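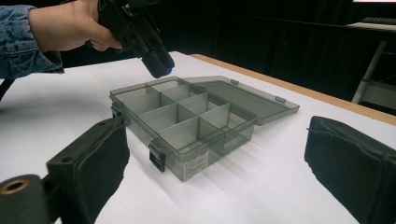
Drarnon Help Desk Staff
Manuals and Set-up, Oltilik Label Printers

Search the guides Enter keyword Go

Section 4: Loading labels and printing your first one

Your Oltilik ships with a starter roll of 20 labels. Most of them will go to learning which way up the roll sits, so buy the 200 roll before you get ambitious about the button drawer.

1. Switch the printer off at the back. The button on the front only puts it to sleep, and it sleeps lightly.
2. Lift the lid and drop the roll in with the loose end coming off the top.
3. Feed the end under the gray bar until it peeks out of the slot.
4. Close the lid until it clicks twice. One click is the lid being polite.
5. Switch on and hold Feed until a blank label comes out.

Note: If the screen shows 652, the roll is in backward. Repeat steps 1 to 4 and tell no one.

6. Type your text. Small compartment boxes take the narrow label, and "screws, misc." fits. So does "misc.", though you may as well leave the label off.
7. Press Print, wait for the cut, then pull – in that order.

Caution: The cutter is sharp and has no sense of humor. Keep fingers out of the slot.

Next: Section 5, Changing the font (please don't)

Comments

hostley_attic: Got 652 on a roll that was in correctly. Switched it off and on, fine now.

Marge's Shed: Does the Lundgren 100 roll fit? The core looks wider.

tapeworm: It fits if you leave the spacer out. Rattles a bit.

Contact Drarnon | © Drarnon | Back to top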